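Search this book
Go

Chapter 6
Drawers, Shelves, and Small Things

Most homes have one drawer that takes whatever has no other place. It may be in the kitchen, in a desk, or in a cabinet by the door. This chapter covers how to sort a drawer like that, how to look over the cabinet around it, and how to put things back so they can be found again. It builds on the room plans you drew in Chapter 5.

You will need a flat surface, a damp cloth, a pencil, and 30 minutes. Keep the worksheet at the back of the chapter close by.

6.1 Look at the cabinet first

A drawer works only as well as the case that holds it. Before you take anything out, check the boards, the corners, and any metal parts you can reach. Brackets and fittings often sit where boards meet, and small boxes tend to end up near them and stay there for years.
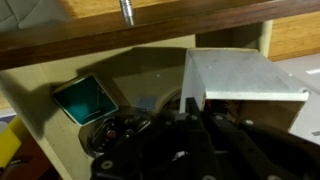 6.2 Open the drawer and sort

Pull the drawer partway out and stop. Look at what is lying on top before you move it, as the top layer is usually what gets used most. Then lift things out one at a time and put each in a group: paper, cords, flat items, round items, and things you can't name. The last group is allowed, but it should be the smallest.

Loose paper goes first. Read each piece once and decide. In the Skenura household survey, which we return to in Chapter 9, 300 homes kept a list of what came out of one drawer, and paper led the list in over half of them.
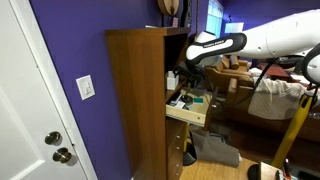

One student in our October class objected to starting with paper. She said the paper in her drawer was the only part she ever looked for, and that the cords should go first. Her order works too. Pick one kind of thing and finish it before you start the next.

6.3 Cords, cases, and flat devices

Cords take up more room than their size suggests. A coiled cable spreads when it is set down, and straps catch on whatever is next to them. Wind each cord into a loop as wide as your hand and tie it. Flat devices go underneath – cards and envelopes should not be left on top of them, where they slide to the back the next time the drawer is opened.

A sheet of paper or cloth on the drawer bottom helps only if it fits. Cut it to size or leave it out.

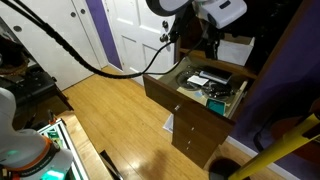 6.4 Putting things back

Return the groups in the order you use them, front to back. Leave a hand's width free at the front. Mark the date on your worksheet and check the drawer again in 50 days.

Key terms: case, drawer front, pull, liner, top layer

Comments

Omerović: Used this chapter with my evening group. The top layer idea went over well, but the worksheet needs more lines.

Trinico reader: What do you do with a cord when you don't know what it belongs to? The chapter skips that.

Ota: I tag mine and wait a year – if I haven't needed it by then, out it goes.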